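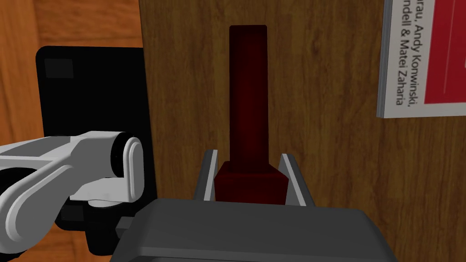 I have wanted a proper free-kick wall since I started coaching the Dirnitz under-16s, and for four seasons I made do with a row of substitutes. Substitutes are cheap, but they flinch, they talk, and one of them has a mother on the sideline with views. So last August I talked the club into buying a set of Halvorsen training dummies, the ones with the square base, and we have now had enough sessions with them for me to have opinions. If you have never seen this kind, forget the flat plastic men with the molded shorts. The general idea is closer to the dark red block at the top of the page, a narrow upright standing on a short, boxy base that sticks out on both sides. Put five of those in a line ten yards from the ball and you have a defense with better discipline than mine.

The price first, as it's what everybody asks me about in the parking lot. A set of five was $308 with shipping. For comparison, the Clivodari spring-loaded set, the one with spikes that go into the turf, came in at $612 from the same store. We play half our winter sessions on artificial grass and the other half in a school gym, and neither landlord is fond of spikes, so the decision made itself.

Setup

There is almost none, which I appreciated. The upright drops into a socket in the base and you give it a quarter turn until it clicks. You then fill the base with water through a cap on the back. Filled, each one weighs 15 pounds according to the leaflet. That sounds like plenty until a 15-year-old with a new pair of cleats and no plan for where the ball is going hits one from close range.

Draining them is another matter. The cap is on the side, a little above the bottom, so the last cup of water stays in there whatever you do. You can tip it, shake it, stand it on its head and walk away. I have driven home with all five in the back of the car and listened to them slosh at every red light.

On the field

A wall should do two things: stay up, and be in the way. The Halvorsens are good at being in the way. They're tall enough that a lazy shot hits them in what would be the chest, and Soledad Villalba, who takes most of our free kicks, had to start lifting the ball properly for the first time in her career. She did not thank me. But three weeks later she put one over a real wall against Cluvcombe and into the top corner, and I'm prepared to give the dummies an assist.

Staying up is where it gets more interesting. A ball to the base does nothing at all, it just thuds and comes back at you. A ball to the middle rocks them and they settle. A hard ball to the top third will put one down, and they go over slowly, with a certain dignity, like a center back who has felt a hand on his shoulder. Unlike the center back, they need somebody to walk over and pick them up. At the far end of the gym that gets old.

The trick, which my assistant Ebbe Eklund worked out, is to push the bases right up against each other so they touch. The row then holds itself together and you hardly ever lose one in the middle. The downside is that you get gaps up top, between the uprights, wide enough for a ball. A real wall has gaps too, mostly caused by fear, so I've decided to call this realistic. Our goalkeeper, Edileuza Vieira, disagrees. She would like it noted that she can see the ball much better through five dummies than through five teammates, and that this makes her look better in training than she does on game day. I had noticed.

Other uses

We got more out of them than free kicks. Two of them make a good gate for passing drills. One on its own is a decent stand-in for a marker when you're teaching forwards to check away and come back, as it holds its position and never gets dragged out of it. I tried all five as a back line for offside practice and gave up after ten minutes. A back line that never steps up teaches you everything about my playing days and very little about offside.

For dribbling I wouldn't bother. The base sticks out farther than you expect and players catch a toe on it. We had one stubbed foot and a lot of acting. Use cones.

Wear and tear

The uprights have scuffs and nothing worse. The sockets are starting to loosen on two of the five, and on cold evenings the click is more of a suggestion. I wrote to the store and got a polite reply from one Alaric Strickland, who sent a pair of rubber washers at no charge. They help. Why they aren't in the box to begin with is a question I asked and he didn't answer.

The carry bag is bad. I'm sorry, I tried to like it. It has one strap, it holds all five uprights and none of the bases, and the zipper went in week two. Shoshana Baptiste, our team manager, replaced it with a hockey bag from her garage that smells of hockey.

Would I buy them again

For a club that moves between surfaces and doesn't have a shed, yes. If you have your own grass and can leave a hole in it, spend the extra on the Clivodari set, or borrow one first and see whether the springs annoy you as much as they annoyed me when I tried them (the dummy pops back up and hits whoever followed in on the rebound).

Four stars out of five. I took one off for the bag, and I would take off another half for the water if the site let me do halves.

Posted February 27, 2018. I'll add a note here if the sockets get worse over the spring season.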